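About Noseck Open Workshop

Noseck began with one long bench, two secondhand computers and a kettle that took forever, in the back half of a former shoe store on Wegener Street. We are still on Wegener Street, though we have the front half now too, and the kettle has been replaced. What we do here is teach people about robots. Some of our students are in middle school, some are retired, and a good many are parents who came in to pick up a child and stayed for the second hour.

We run evening classes through the school year, a summer program for ages 11 and up, and a small number of longer projects for people who have finished the basic course and want to keep going. Our classes have room for 9 students each. We have been asked many times to make them bigger, and we understand why, but we like being able to get around to every bench before the evening is over.

Our open days

If you have heard of us at all, it is probably because of the open days. We hold one every other month, always on a Saturday, and the door is open from late morning until 5. You can come for ten minutes or you can bring a sandwich and settle in (plenty of families do, and we love it). There is no charge and no sign-up for individuals, and you don't have to know the first thing about robotics to enjoy yourself.

The heart of the day is the two-arm demonstration. We set out ordinary things, the kind you might find in a hall closet or at the bottom of a toy box, and let visitors see how a pair of arms goes about working near them. A suitcase is a lovely thing to start with. Everyone has handled one, and everyone has an opinion about the best way to get hold of it, so the conversation gets going without any help from us.
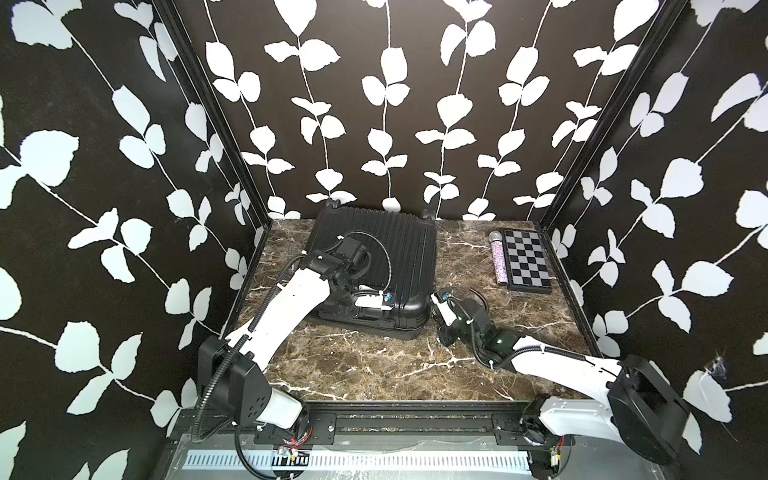 We try to keep the talking short and the looking long. One of our instructors gives a little introduction at the start of each session, and after that it is mostly your questions, in whatever order they come. Small children tend to ask the best ones. They want to know if the arm gets tired, or what happens when it is wrong, and those are subjects our older students spend whole evenings on!

Over at the side table you can learn about the cameras that ride near the grippers, and we do hope you will stop there, even if the arms themselves are what you came for. It surprises people how little of the world a robot may have to go on at close range. A big dark finger fills up much of the view, everything smears when there is movement, and what is left over is a few ridges and a bit of glare. We keep stills like these on hand for our beginner course, and the first homework is simply to write down what you can be sure of and what you are only guessing.

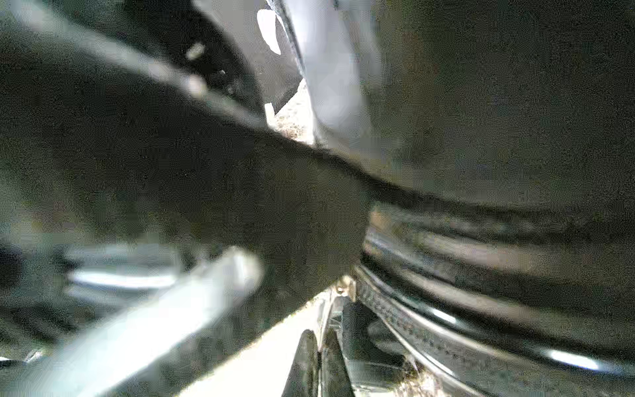

Visits for schools and groups

Teachers are very welcome to bring a class on a weekday. A school visit lasts most of a morning and has two parts: a demonstration much like the one on open days, and a bench activity where students plan a simple pick-up task on paper, step by step, and then trade plans with another table. The trading is where the fun begins, as anyone who has ever tried to follow someone else's directions will know.

We also go out to libraries and senior centers with a smaller talk we call Ira. It is named after the street where we gave the first one, and it runs on pictures and conversation, with no heavy equipment to carry up anybody's stairs. One favorite part compares a wide view of a work area with a close one, where two black fingertips poke up from below and a glittery purple cylinder sits off in the far corner. We ask the audience which things they would reach for first, and then how they would explain the route to a machine. It can take up a whole afternoon if we let it, and we usually let it.
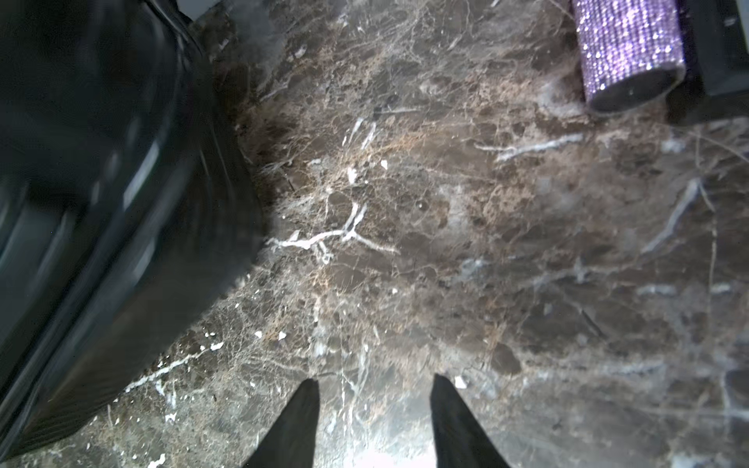 Do I need to book ahead for an open day?
Individuals and families can walk in any time before closing. Groups of 7 or more should write to us a week ahead so that we can save you a spot at one of the demonstrations.

Can my child take a class without any coding experience?
Most of our students start that way. The first few evenings of the beginner course are spent on paper and at the bench, and the coding comes in gradually after that.

Getting here

We are at the Odlow end of Wegener Street, next to the bakery, with the entrance up one low step. A ramp is kept just inside, so please ring the bell and we will put it out for you. Parking on the street is free on Saturday, and the bus from Odlow stops across the road.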